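Does a no-retaliation policy cover you if you only backed up someone else's complaint?

Asked in Workplace & Rights, 3 answers

Hi all, long post, sorry. I work at a mid-size place (I'll call it Zurnov) and in November a coworker reported our shift lead for comments he kept making to her. I'd heard a few of them, so when HR asked I told them. Since then I've been dropped from the good shifts and left out of 3 planning meetings. I never filed anything myself! Do I even count?

Answer 1
Yes, you count. In the US, being a witness in a harassment investigation is generally protected, same as complaining yourself. Write down dates and who said what, and keep it at home, not on your work laptop. I did this at my old job and those notes saved me. Mine ran to 10 pages by the end, and I'm not even a writer.

Answer 2
just quit, HR works for the company

Answer 3
I wouldn't quit yet, you can lose options that way. Email HR, say the word "retaliation," and list the shifts you lost. If you get nowhere, look at the EEOC site, and do it soon, the deadlines are shorter than people expect. Your state agency may have its own form too. I went through ours after the Hofstetter merger and the intake person was really kind about it (slow, but kind).

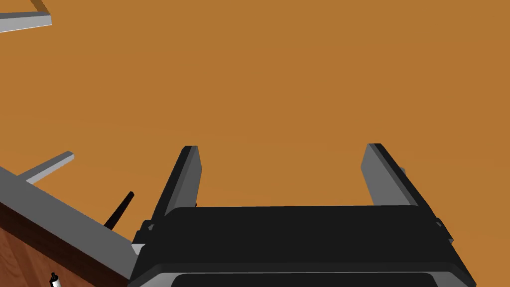

Workplace & Rights Team, Sesard Community Help

Moderator note from Amarachi Iyamu: please leave real names of coworkers out of your replies, I've had to edit two already. Answers are limited to 2,000 characters. If you need more room, post a second one and I'll join them up.

Was this page useful? 692 people said yes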